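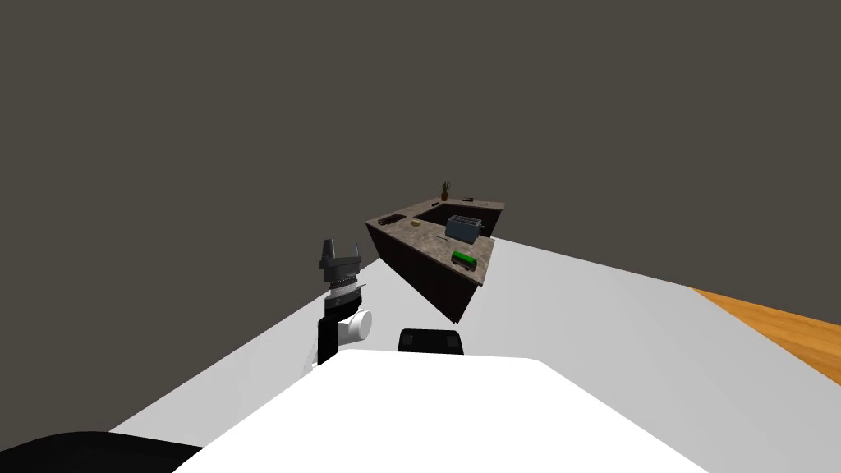 Kitchen island, gray wall behind.

Filed under: Help Desk > Email & Calendar > Open tickets

Hi Ada, me again with the calendar thing! Quick recap so you don't have to dig through the old thread: the shared Fonby calendar on my laptop has been showing every appointment twice since I moved over to the new mail account in January. The phone is fine. It's only the laptop, and only the Fonby one (my personal calendar behaves itself).

What I've tried so far:

Signed out and back in. Same thing. Turned sync off, waited 30 minutes like you said, turned it back on, and for one happy moment I had single entries... then they all doubled up again, including the Morelli meetings, which came back with 4 reminders each. My laptop sounded like a pinball machine!

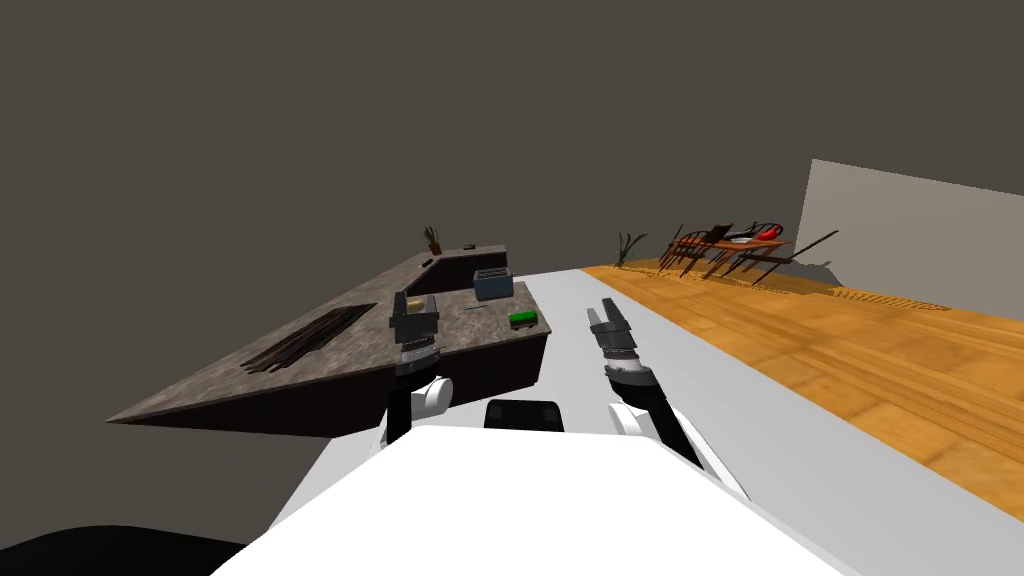 After that I went into the account settings and found the old address still listed under the new one, grayed out, with a little "paused" next to it. I clicked Remove and got error 6, no explanation. Tried it again after a restart, same error.

Ubaldo Dal Bello thinks the old account is still feeding the calendar even though it says paused. Could you take it off from your end? I'd rather not wipe the whole profile if we can help it, I've got 3,000 contacts in there and I really don't trust my last backup.

I'm at the Nestilham office until lunch, so go ahead and connect to the laptop whenever you like, it's on and logged in.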